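Nedden Household List – message archive
Subject: Re: what to do with a table lamp and odd dishes after the clear-out
July 2020

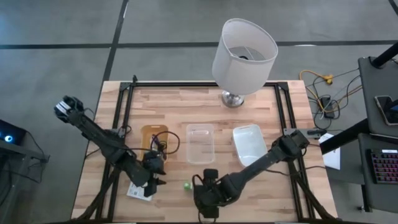
What do you put small loose things in once a drawer has been emptied out onto the table? Shallow open dishes, as many as you have kinds of thing, and you leave the lids in the cupboard until the very end.

Hello again everyone, and thank you for all the kind notes after my last message. I meant to answer each of you separately and then the beans wanted picking, so please take this as a letter to the whole list.

I've copied in the part of the earlier message I'm answering, so that those who joined over the spring know what we're on about:

> I have been going through the sideboard and the hall closet
> at the same time, which I don't recommend. I've got a table
> lamp with a white shade that won't sit straight, a pile of
> plastic tubs without lids, one decent white dish that belongs
> to no set, and a great many little things that live in the
> bottoms of drawers. My sister-in-law says buy a set of
> matching organizers from Nanum and be done with it. Is it
> worth it? And is the lamp worth keeping? I don't want to
> throw out something that only needs five minutes.

Let me take the lamp first, because I have opinions about lamps. A drum shade that tips to one side is very often just sitting badly on its fitting. Unplug it, let the bulb cool, lift the shade off, and look at the wire ring inside the top. If one of the spokes has been bent (moving house does this, and so does a cat), you can ease it back with your fingers, a little at a time, and hold it up level with your eye between goes. Then put the shade back and tighten the finial or the ring, whichever yours has. I've straightened 5 of them this way over the years, and only had to give up on one, where the wire had come away from the fabric entirely.

For a white fabric shade, try a clean dry paintbrush before you try anything wet. I went at one of mine with a damp sponge and got a lovely brown tide mark that I then turned to the wall for the rest of its life. If the base is chrome, a soft cloth and a drop of dish soap in warm water will do, and dry it right away or you'll be looking at spots every evening.

Now the tubs and the dish. I would not buy the Nanum set, or at least not yet! I did buy organizers once, from Adjei, in a fit of enthusiasm one November, and they were very nice and every one of them was the wrong depth for my drawers. The box said 33 compartments. I used the long ones for pencils and the rest filled up with rubber bands and dust. What I should have done was sort with what I had, live with it a while, and measure afterward.

So for sorting, I like a mix of containers you can tell apart without thinking. A clear one is good for whatever you'll want to find in a hurry, like fuses or picture hooks. A colored see-through one does for things that belong in another room, and when it's full you walk it round the house and empty it. Then something heavier, a white ceramic dish for preference, for the pieces you can't identify. Things don't slide about in it and small screws show up beautifully against the white. Set them in a row across the middle of the table where you can reach them all, and keep the front of the table free for the heap you're working on.

The unidentified dish does need a rule. Mine is that it goes on the kitchen windowsill for two weeks, and anybody in the house may claim from it. After that I go through it once more and the remainder leaves. We had a little key in ours last time that went to the clock, so I'm glad of the windowsill.

As for the dish that belongs to no set – keep it, please. A plain white rectangular dish will take a small crumble or a row of baked tomatoes, and once the sorting is over it can go straight back to that after a good hot wash. I'd be less sentimental over the tubs. If the lid is gone and you already have enough for sorting, let them go.

One more small thing. If you have a wooden table you care for, put an old towel under the ceramic and the lamp while you work. I have a ring on mine from shuffling a heavy base back and forth all one afternoon, and it took a good deal of rubbing to get it to where only I can see it.

Do write back and tell us how the shade came out. And if anyone near Nedevach is looking for Adjei drawer organizers, hardly used, mine are in a bag by the door and I'd love to see them go to a home with deeper drawers.

Warmly, and with beans to spare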